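Zutwood qualifies for July finals in Eltia

The Zutwood Gaming Club will send a full team to the Standis Cup finals next July. The five players booked their place on December 12, 2003, with a 2–1 win over Pangaribuan in the last round of the regional qualifier.

It is the first time the club has reached the finals in the team shooter event. Last season's squad went out in the second round, and three of those players are still on the roster. Lyle Bellamy and Katia Parisi joined over the summer.

The match was played over three maps. Pangaribuan took the first comfortably and led at the half on the second. Zutwood changed its setup at the break, moving Parisi from a defending spot to the front pair with Tullio Donati, and won the second half without giving up the middle of the map again. The decider went to overtime.

"We were slow on the first map and they punished it," said team captain Mirjam Verbruggen. "We had practiced against that opening, too. After the switch we stopped waiting for them to come to us. Katia got two early picks and it settled everyone down."

Pangaribuan lost one of its regular players to a connection problem late in the second map. The referee paused the match under the tournament rules and play went on once he was back in the server. Both captains agreed to the restart and there was no protest.

Zutwood finished the qualifier with five wins and two losses. Both losses came in the opening week, when the team was using a stand-in for Donati.

Travel and funding

The finals will be held in Eltia over two days. Teams are responsible for their own travel and for getting their machines to the hall. Monitors will be supplied this time, but players must bring their own computers, mice, keyboards and headsets. Anyone who carried a 19-inch tube up the stairs at the last event will be glad to hear it.

The club has 2,330 dollars in the travel account. That covers the team's entry fee and the van, with enough left for two rooms for two nights. It does not cover meals, and it does not cover members who want to come along and watch. Paraskevi Economou is handling the bookings and needs to hear from anyone who wants a seat in the van. Players and their equipment go in first. What is left will be given out in the order that people ask.

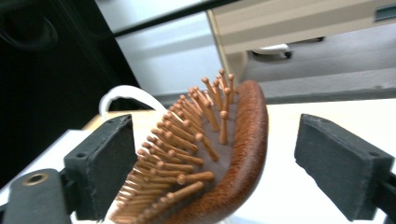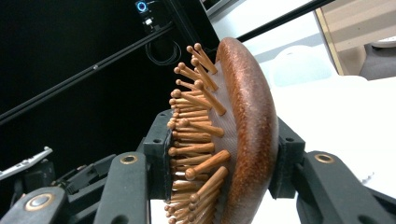
Wooden-pin hairbrushes, two pictures

The organizers have asked every team to send in its roster, with real names and game names, before the end of the winter season. Substitutions are allowed after that only for illness. The club will name one reserve. Tryouts for that spot are open to any member who has played at least one league match this season, and they will be run on the club server. Bring a demo from a recent match if you have one. Verbruggen and Bellamy will go through them with you.

Players under 18 will need a signed form from a parent or guardian to enter the hall. The form is kept in the blue binder at the front desk. Please use the new one with the Standis Cup name at the top. The old form was for our own LAN nights and the organizers will not take it.

Practice schedule

The team will take a break over the holidays and start practice again in the new year. Two evenings a week will be set aside on the club server, and it will be locked with a password on those nights. We know this cuts into public play. The second server will stay open with the usual map rotation, and the friendly fire setting has been turned back on after several requests.

Economou has arranged practice matches against two other teams that made the finals. These will be recorded, and the demos will be posted in the members' area afterward. The team would prefer that they not be passed around before July.

Members have asked whether the practice matches can be watched live. The broadcast server holds 100 viewers and was never close to full during the qualifier, so there is room. There will be a delay of two minutes on the feed, the same as before. Please do not talk to players on the voice channel while a match is on. This happened twice in the qualifier and the referee was patient about it, but we may not get the same one in Eltia.

Other results

The club's second team finished in the middle of the table in the regional league and stays in the same division for next season. Its last match was a draw.

In the one-on-one ladder, Donati holds first place and Bellamy has moved up to third. Challenges for the winter ladder must be posted on the board and played within five days. A player who does not answer a challenge in that time drops one place.

The strategy game group is looking for a partner for its doubles team — leave a note on the board or ask at the desk.

Demos from all three Pangaribuan maps are up in the members' area now. The file for the third map is large because of the overtime, so people on dial-up may want to copy it from the club machine instead.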